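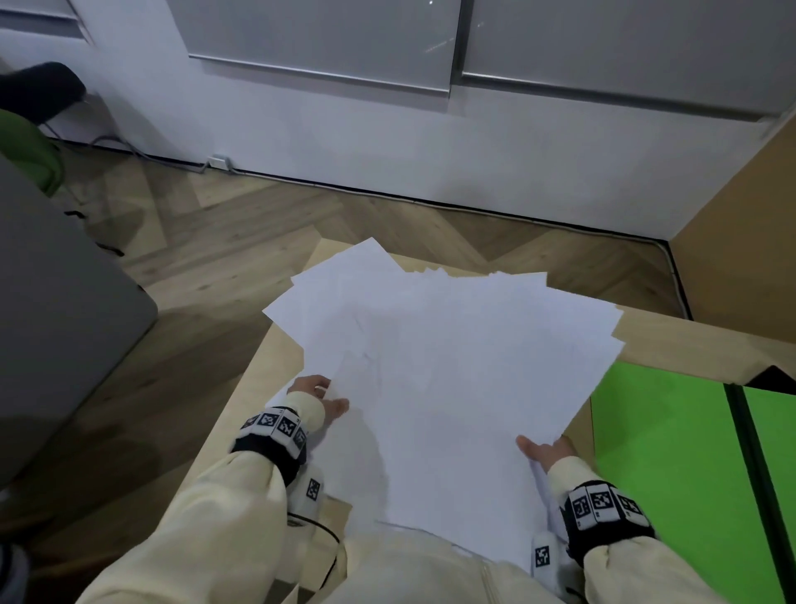 Figure 2. Squaring up loose sheets by hand at the table.

4.2 Getting the edges to line up

I went into this part of the study thinking squaring a stack of paper was one action. You pick it up, you knock it on the table, done. After watching people do it (and doing far too much of it myself!) I now count it as at least 2 separate jobs, and most of the trouble sits in the first one, where you simply try to get hold of all the sheets at once.

Loose paper sags. Hold a fanned pile by its sides and the middle drops, the sheets slide over each other, and the edges you were about to line up wander off again. Most of our 13 participants dealt with this by putting a thumb on top and curling the fingers underneath, which is the grip we call a corner pinch in Table 3. Borghild Berge, who coded the sessions with me, wanted to split the corner pinch into a firm and a soft version, and we went back and forth on that for most of April before leaving it as one code.

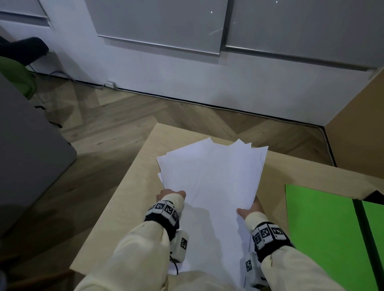
The second job is the nudging. Some people tap the whole pile against the tabletop, some press the sides in with flat fingers, and 9 of the 13 did both in the same trial - usually tapping first, then fussing with whatever still stuck out. I'm a fusser too, so I have sympathy. We gave everyone 100 sheets in the main trials, and a few people divided them into smaller piles without being told they could. We kept those trials in and marked them as split.

Creased sheets were a whole other story. A crumpled corner holds the sheet above it away from the pile, and then pushing on the edges does very little until somebody lifts the top few and flattens them.

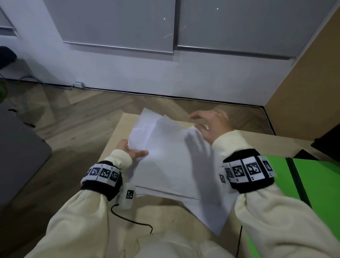
Ylva Magnusson suggested scoring these moments as restarts, and I think she was right, though it does push the restart numbers up for anyone who got a badly creased batch. We come back to that in Section 5, together with the question of when a participant decides the stack is neat enough to put down.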